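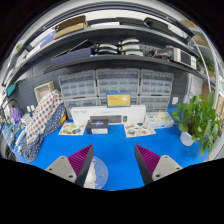

Ticket: Parts drawers sticking, middle upper unit, rear bench
Site: Ellow workshop, Skiltinbridge
Category: Furniture and storage
Priority: Low
Opened: August 15, 2020
Status: Closed, one item carried over

Reported fault

Drawers in the middle upper unit on the rear bench are hard to pull out and do not go fully home when pushed back. The drawers to the left and right of it run normally. The fault is worst in the bottom rows of the unit. One drawer came out suddenly under force and its contents went over the bench. The reporter asks for the whole unit to be replaced.

Initial notes

The wall of clear drawers is made up of separate units, with three side by side in the upper part and a lower row beneath. The units are Hirvonen stock, bought second-hand with the bench. Each has its own outer case, so a single unit can be lifted out without disturbing its neighbours, provided the fixings at the back are released first.

The bench in front was in use. On the blue mat there was a long white box with a picture of a keyboard on it, with a yellow box standing on top and leaning on the drawers. The lower units are partly hidden behind the two. To the right was the clear container of white crumpled items. These were moved to the side bench before testing, along with the printed sheets with the small coloured pictures. Please leave them there until the ticket is closed.

Check 1: Overfilling

Pulled the bottom row and checked for parts standing above the drawer walls. Found two drawers with long screws lying across the corners and catching on the row above. Contents redistributed. These drawers now open, but are still stiff. Overfilling is a contributing cause only.

Check 2: Dirt in the runners

Wiped the runners with a dry cloth, then with a damp one. Some grey dust came away. No change in the force needed. No lubricant applied – oil picks up dust and gets onto the parts.

Check 3: Swap test

Exchanged a stiff drawer from the middle unit with a good one from the right unit. The stiff drawer ran freely in the right unit. The good drawer stuck in the middle unit. The drawers are therefore sound and the fault lies with the case.

Check 4: Case out of square

Measured the opening of the middle case on both diagonals. The difference was 5 mm. The left and right cases were equal on both diagonals. The middle case was being squeezed at the bottom, where the right unit had moved against it.

Cause

One of the rear fixings on the right unit had worked loose. The unit had dropped slightly and was pushing sideways on the lower part of the middle case. Boxes leaning against the drawer fronts may have added to this over time, but it has not been tested.

Repair

1. Emptied the heaviest drawers in the right and middle units into trays, one tray per row, marked with the row number.
2. Released the right unit and lifted it clear.
3. Removed the loose screw. The hole was worn and would not hold.
4. Fitted a new 50 mm screw with an Enden wall plug, 20 mm to the left of the old hole.
5. Refitted the right unit with a strip of card between it and the middle unit. Checked both with a level and tightened the fixings, then took the card out.
6. Measured the middle case again. Diagonals equal.
7. Refilled the drawers from the trays.

Result

All drawers in the middle unit open with one finger and close fully. The right unit is unaffected. Replacement not required, and the request to purchase has been withdrawn.

Reporter's comment

Confirmed working. Two drawers in the third row have gone back in the wrong order. Corrected locally.

Reply

Noted. The row number was on the tray but not the column. The repair sheet now asks for both.

Advice for users of this bench

Stand tall boxes clear of the drawer fronts. Put long screws in the deep drawers on the side bench. If a drawer sticks, do not force it – try it in another unit first and add the outcome to a new ticket.

Carried over

The fixings on the left unit were not checked. Added to the November inspection list. Spare Enden plugs are in the fixings tin under the side bench.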